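December 29, 2023

The mouse and the back of the table

I have been putting off writing about the work table for most of the year, mainly because there was not much to say about it. It's a dark table with a rounded front and it stands against a gray wall. I eat at it sometimes. I work at it most days. In October I moved things around and it has stayed that way long enough that I think I can say whether it works.

The first change was the mouse. My old one was a black Umeck with a side button that stuck. I used it for years and would have gone on using it, but the left click began registering twice, and after I'd deleted the same paragraph three times in one afternoon I ordered another. I wanted a plain one with two buttons and a wheel. I also wanted it in a color I could find on a dark surface, because I lost the black one constantly, even when it was right next to my hand.

The new one is mint green. I was not sure about the color when I picked it and I have come around to it. The back half of the shell has little dark perforations over the part where your palm rests. I bought it partly for those, as my hand gets warm in summer. I can't report on that yet. In December it makes no difference. 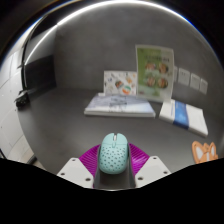 The new mouse, with the perforated part toward the camera.

The wheel is whitish and small. Behind it there is a little tab in the same green as the rest. The clicks are quieter than the Umeck's. The first week I kept thinking they hadn't gone through. The tracking was too fast out of the box and I set it to 1000, then tried 2000 for a few days, and went back to 1000. If you use a big monitor you might want the higher one.

One complaint: it is a bit low for my hand. I have long fingers and they end up hanging past the front if I don't pay attention. I'm used to it now but it took until about the third week.

The second change was the books. I used to keep everything in a pile on the right, and the pile was always on top of whatever I needed. Now the rule is that paper goes at the back, against the wall, and the front of the table stays for working. Anything that can stand up stands up. Anything that can't goes flat in front of it.

The green one with the food on the cover is what I look at when I don't know what to make for dinner. It has four round dishes on the front, and I have cooked from it more than from the proper cookbooks in the kitchen. It used to live in a drawer, where I forgot about it. Standing up, it gets used. The lentil page has a stain on it already.

Next to it I keep a small white card with little colorful drawings all over it. I picked it up in Sasthorpe at the shop by the station, meaning to send it to someone, and then liked it too much. I have since bought a different card to send.

The flat book with the gray-blue cover is the one I'm reading, slowly. I am on page 64 and have been for a while. The thick white one with the blue band is for work and I won't go into it, except to say that I leave the paper band on. I know people throw those away. I find it keeps the thing looking decent.

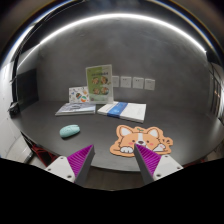
Back of the table, with the green booklet standing up and the outlets to the right of it.

The row of outlets is the reason the table is against that wall at all. There are four, and the booklet covers part of the first one. I can still get a plug into it if I slide the booklet over, but I mostly use the other three. When I moved in I had the table on the opposite side of the room and ran an extension cord from here, and I tripped on it more than once.

The strip light across the top of the wall came from Henare. It is bright, a little too bright late in the evening, and I would get one with a dimmer if I were buying again. During the day I leave it on when it's overcast.

Clearing the table at night takes me 15 minutes if I have let it go, less if I haven't. I put the papers back against the wall, wipe the front, and leave the mouse where it is.

I still need to find somewhere for the printer. It is on the floor in the hallway for now, and the shelf I ordered from Terkunmont has been delayed into January.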